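Setting up the CPU cell again after the move

On Friday we put the Kovero cell back together in the new room. Rūta did the wiring and I did the positions, so here are my notes before I forget them.

First the table. The slats let us clamp anything, but the case can slide a little when the arm pushes on the lever. I now put a stop on two sides.

Then the fixture. It is printed in grey, and the CPU sits in the pocket on its base. I teach this pick point before all others, with the socket open and empty.

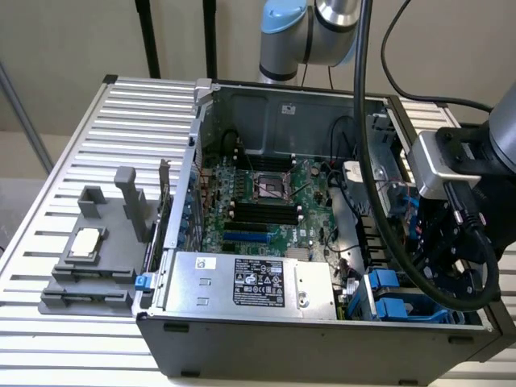

Checking the cables

The thick cable needs a long loop, or it pulls on the wrist. I ran the arm slowly through all 77 points and watched only the cable. At point 30 it touched the case, so we moved the tie higher and ran everything again.

Next week I will do the grip force. The old value was 265 in our settings, and I don't trust it yet.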